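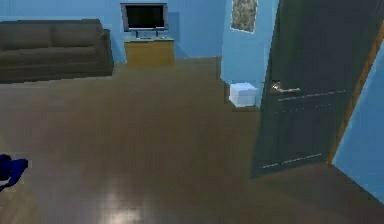

I finished all of Gurcombe over the holidays (the July box set, 3 discs, no extras worth mentioning) and I'm still a bit cross about it! The first two episodes are lovely, slow village mystery stuff with a vicar you don't trust and a really good row at a flower show. Then the story moves to Prellon and everybody starts whispering. I had the subtitles on by episode four.

The music is great, though, and the killer got right past me. My sister guessed it in the first hour, which I'm choosing to ignore.
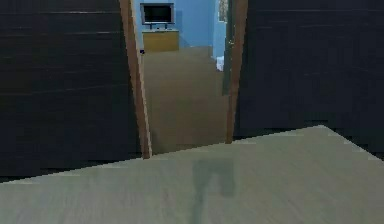 Zemura wrote in to say the Prellon episodes get better on a second watch, and that the ferry scene gives the whole thing away if you listen to the aunt. Okay, fine, I'll try it again. Three and a half stars for now.

Posted 02/12/2018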